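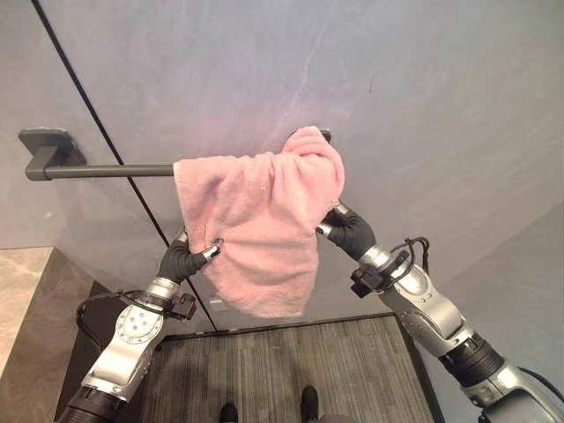
The letter came on a Monday, 6 Jan 2025, and I read it standing up in my coat with the mail for three other apartments tucked under my arm. Our mailman is an optimist. Pryor Savings Bank wished to inform me that, as a holder of 391 shares of common stock, I was invited to vote on the proposed merger with Handden Financial, and would I please sign the enclosed card.

I had forgotten I was a holder of anything.

I should back up. I worked at Pryor for seven years, on the teller line and then at the little desk by the window where you sit if you want a car loan. Every September they let us put part of our pay into stock at a discount, and I did it because Tayla Mudgway at the next window did it, and Tayla was the kind of person who read things before she signed them. I figured she'd done the homework for both of us. (I got through high school chemistry the same way.)

So I called her. We hadn't talked since spring, and she picked up on the first ring and said, "You got the letter."

"I got the letter."

"Don't sign it."

"I wasn't going to sign it! What is it?"

She told me to come over and bring food, so I bought two meatball subs and drove out to Humidlow, where she'd moved after the divorce. She had the whole proxy statement printed out on her kitchen table, with sticky notes coming out of it in every direction. It was thick as a phone book. She'd made it to page 43 and stopped, and she turned it around and put her finger on a paragraph.

"Read that," she said.

I read it. I read it again. It said that upon completion of the transaction, certain branches with overlapping service areas would be consolidated, and then there was a list, and the Iltero Street branch was on it. Our branch. The one with the bad radiator and the candy dish and Mrs. Pell coming in on Fridays to have her passbook stamped even though the passbook didn't do anything anymore.

"They said no closings," I said. "It was in the paper."

"They said no closings planned at this time." Tayla took a bite of her sub. "Different sentence."

Now, I had quit that place two years before. I'd quit kind of loudly, too. I told Warrick Stubbs, who was branch manager then and still is, that if I had to ask one more person whether they'd considered a platinum checking account I was going to walk into the river. He said he understood and could I please finish out the week. I did, and he gave me a card with a twenty in it. Out of his own wallet, I'm pretty sure, since the bank would have sent a mug.

And I sat there in Tayla's kitchen getting upset about a branch I'd been so happy to leave. I couldn't have explained it. I got a bit of meatball on the risk factors.

"What's it worth?" I asked her. "If it goes through."

She had that written on a sticky note too. Handden was paying a good deal over the market price. It wasn't quit-your-job money, but it was new-transmission money, and my car had been making a noise on the way over that I'd covered up with the radio.

"How are you voting?" I said.

"No."

"Even with the money?"

"I've got more shares than you," she said, "and I'm voting no." Then she got up and did some dishes that didn't need doing, and I could tell by her back that she wasn't as sure as all that.

There was a special meeting at the main office. Tayla couldn't get off work, so I went by myself and took my card along. They had a room set up with a carpet that ate your footsteps, and coffee in those silver pots, and 40 chairs with mostly nobody in them. The big shareholders had already voted by mail or computer or however big shareholders do it. A man in a very nice gray suit read a statement about scale.

Warrick was in the second row. He'd gotten thinner. He moved his hat off the chair beside him and I sat down.

"Thought you were going to walk into the river," he said.

"It's cold out."

He laughed at that, kind of. I asked him if he knew about page 43 and he said he'd known before there was a page 43. They'd offered him something at the Handden office an hour and a half away. He hadn't told the girls on the line yet. He had his own card folded in his shirt pocket and I could see the corner of it, and I wanted to ask, but you don't ask a man that.

The gray suit said that anyone who had not yet voted could bring their card to the table. A woman got up, and an old fellow with a cane. Warrick didn't move for a while. Then he stood and buttoned his jacket, went up there, put his card in the box, and came back and sat down and looked straight ahead.

"Well, go on," he said. "They're going to run out of cookies."

I got my pen out. It was a Pryor pen. I must have had a hundred of those in my house, and I had to shake it a couple of times before it would write.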